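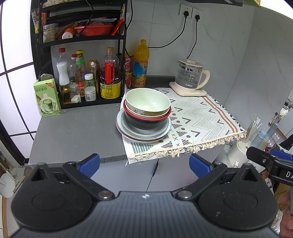
Dishwasher temperature and what the cycle names mean

I have been keeping notes on the dishwasher since August. The trigger was a film on the dinnerware, a faint gray haze that came off with vinegar and returned within a week. The machine is a Drukix, mid-range, inherited with the house on Marino Street. The manual was missing, so I worked from the control panel and a kitchen thermometer.

The panel offers four programs: Eco, Normal, Heavy and Quick. None of them lists a temperature. A reader in Jurerley sent me a scan of the service sheet for a similar model, which gives nominal main wash values in Celsius: Eco is not stated, Normal is 60, Heavy is 70. Quick is described only as "reduced." I took the sheet as a starting point and measured for myself.

Method. I stood a maximum-reading probe thermometer upright in the lower rack, ran each program with a normal evening load, and read the maximum at the end. A maximum reading says nothing about how long the water stayed there. It also can't separate the main wash from the final rinse, and on most machines the final rinse is the hotter of the two. I mention this so that people don't quote my numbers as wash temperatures. They are peak temperatures for one rack position in one kitchen.

Normal peaked at 60. Heavy was supposed to reach 70 and did, once, on a run started right after the kitchen tap had been run hot. Started cold, it stopped short. The service sheet explains part of this. The heater on this model is controlled by both a thermostat and a timer, and if the timer expires first, the program moves on regardless. A cold fill uses up a good share of the timer just getting to lukewarm.

The cold fill is easy to fix in this house. The dishwasher is plumbed to the hot line, but the line runs the full length of the crawl space, and the water sitting in it has cooled by evening. I now run the kitchen tap until it is hot, collect the water in a pot for other uses, and then press start. Check which line your own machine is on before copying this. If it is plumbed to cold, running the hot tap accomplishes nothing.

The haze. There are two common causes and they look alike. One is mineral deposit from hard water. The other is etching, where the surface of the glass or glaze has been worn by detergent in soft water. A deposit dissolves in vinegar. Etching stays. Mine dissolved, so it was a deposit, and the question became why the machine was leaving it.

I bought a drop-count hardness kit and tested the kitchen tap on a Thursday evening. The result was 19 grains per gallon, well into the hard range. Nazareno Guerra, who services appliances out of Drisevstead and has been patient with my emails, pointed out that the rinse aid dispenser on this model has an adjustment dial under the cap. Mine was on the lowest setting. I had been filling the dispenser faithfully for two years without knowing the dial existed. Moving it to the second-highest position removed most of the haze on glassware in the first week. The highest setting left streaks with a bluish tint, so I backed it off.

Detergent made less difference than I expected. I tried a powder and a tablet on alternating nights. The powder can be dosed up for hard water, and that helped slightly on the upper rack. The tablet was more consistent on baked-on food. I have gone back to powder because part of it can go in the prewash cup, which a tablet doesn't allow.

Loading had a larger effect than either. Bowls in the lower rack need to face the center and lean forward. If two of them nest, the inner face of the rear bowl gets no direct spray at all, and dried starch survives any temperature the machine can produce. I now leave one tine empty between deep bowls and accept a smaller load.

Still open: whether Eco reaches a temperature high enough to keep grease out of the filter. Two runs gave two very different peaks, and I don't trust either. I also want to know why the drying phase ends with standing water in the base of mugs when the sheet claims a final rinse of 70. If anyone has the service sheet for the version with the 80 setting, please send it. I would like to compare the timer values.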